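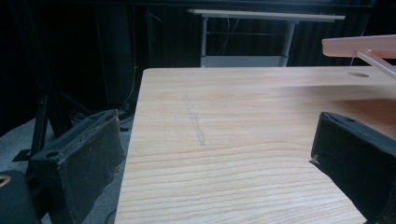
Bjarnason Opens Second Hall for Vintage Camper Interiors

23/06/2020

Bjarnason has opened a second workshop hall at its Skoltidik site, adding 14 service bays for the refitting of vintage campers and travel trailers. The company stated that the new space will be used only for interior work, including cabinets, bench seating, flooring and window coverings. Frame, axle and shell repairs will remain in the original building.

The expansion follows a rise in orders for trailers built before 1975. Bjarnason reported 63 units on its waiting list at the start of the month. Owners already on the list will keep their place and will be contacted by mail with a revised start date.

Upholstery for the new hall will be supplied by Dadent under an agreement that runs for two years. Customers may select from 407 fabrics, and sample books can be borrowed for a deposit. Dinette and bunk cushions will be cut on site; curtains will continue to be sewn at the Dadent plant.

The company will also offer Podo, a fixed-price package for trailers up to 18 feet in length. Podo covers a new floor, one dinette and a galley counter. Plumbing and electrical work are quoted separately.

Bookings for Podo open in August. Storage fees for trailers awaiting work remain unchanged.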